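Old office computers get second life in Tamley

Tamley, 2026-07-31 — The repair workshop in Tamley has started its summer round of computer renewal, and the first machines are already open on the benches. The workshop received 391 used desktop computers from offices in Sarnberg, where the equipment was replaced in May. After repair, the computers will be given to schools and families in the district.

The work is led by Hye-jin Oh, who was before a service technician for printers. According to her, most of the donated computers are in better condition than people think. "The office wanted new ones, so the old ones had to go out. But many of them need only cleaning, more memory and a new disk," she said.

Every computer is opened completely before anybody decides about its future. The side panel comes off, the case is laid down on its side, and the technicians look at the board, the processor socket, the cables and the power supply. Parts which can not be used in one machine are kept for another. Large tower models are preferred by the team, as there is more space for the hands inside and the drive carriers are easy to take out.

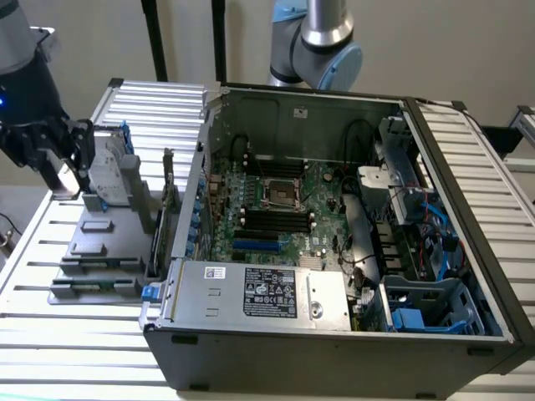
A tower computer with the side panel removed. The processor socket in the middle of the board has no cooler on it.

The socket is the place where the technicians are most careful. Old thermal paste must be removed with a soft cloth and alcohol, and the contacts must not be touched with fingers. Marek Danko, who teaches the new helpers at the workshop, lets them practice first on boards that are already broken — the lever looks simple, he explained, but it should never be pushed with force.

Last year the workshop gave out 800 computers, and since its opening the total has reached 1,135. Each one is delivered with a keyboard, a mouse and a printed guide of five pages. The guide was written by Kerstin Björklund and is now also available in Korean and Spanish.

The workshop still looks for memory modules and working hard drives. Monitors are not accepted at the moment, because the storage room is full. Donations can be brought to the side entrance during the usual opening hours, and the owners are asked to delete their private files before.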